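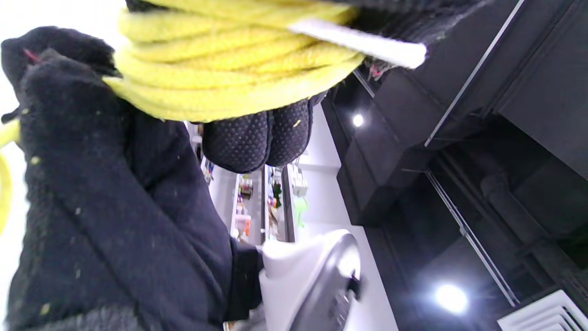

Catalog p. 252

Search products

2 min read

Stodcombe Utility Line, Yellow

The Stodcombe is a general-purpose line for tarps, roof racks, small boats and yard work. Flodance sells it by the coil in 50-foot and 100-foot lengths. The yellow shows up well against grass and gravel, so a line left on the ground is easier to find at the end of the day.

The cover is woven and has a soft hand. It takes a bowline or a trucker's hitch without slipping and can be untied after a load. Expect some fuzz on the surface with use. Fuzz alone does not mean the line is worn out, but cut off any section with broken strands or a flat spot.

Do not use this line for climbing, towing or overhead lifting.

Care: rinse in cool water after use around salt. Hang to dry out of the sun. Do not machine dry. Seal cut ends with a hot knife or whip them with twine.

Item no. 349. Ships from our Vilenar warehouse in 2 business days. Cut lengths cannot be returned. Full coils can be returned if the tie has not been removed.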